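Clotelcombe Supply Room Working Group
Minutes of the May meeting, 2:00 p.m.
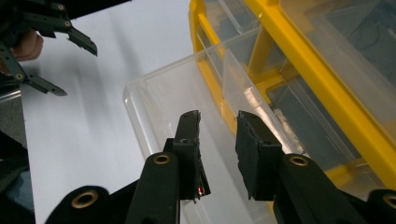 Minutes No. 61, page 1

Present: Nhàn Lục (chair), Thịnh Nông (minutes). Apologies received from the Birkcombe site.

1. Previous minutes
Accepted with one correction. The shelf order for Birkcombe should read 8 units.

2. Drawer units
The group reviewed the clear plastic drawers with the rounded front lip and internal divider. Th. Nông reported that the divider suits short items but wastes space with longer ones. N. Lục noted that the clear walls are hard to make out against a pale tabletop and asked for a colored label strip on each front. Agreed. Strips to be 8 mm clear of the lip.

3. Small parts stock
Stock on hand is 1,470 pieces against a storage limit of 4,000. No further drawers to be ordered until the limit is reviewed. Mixed fasteners from the Jokville move remain unsorted and will be split by length, one length per compartment.

4. Supplier
Odoi has quoted for replacement dividers. The quote leaves out delivery. Th. Nông to request a revised figure and confirm whether dividers can be bought without the drawer body.

5. Actions
N. Lục: label strip layout, draft to the group before the next meeting.
Th. Nông: Odoi quote; sorting plan for the Jokville fasteners.

6. Other business
Lighting over the work table carried over.

Meeting closed 2:50 p.m.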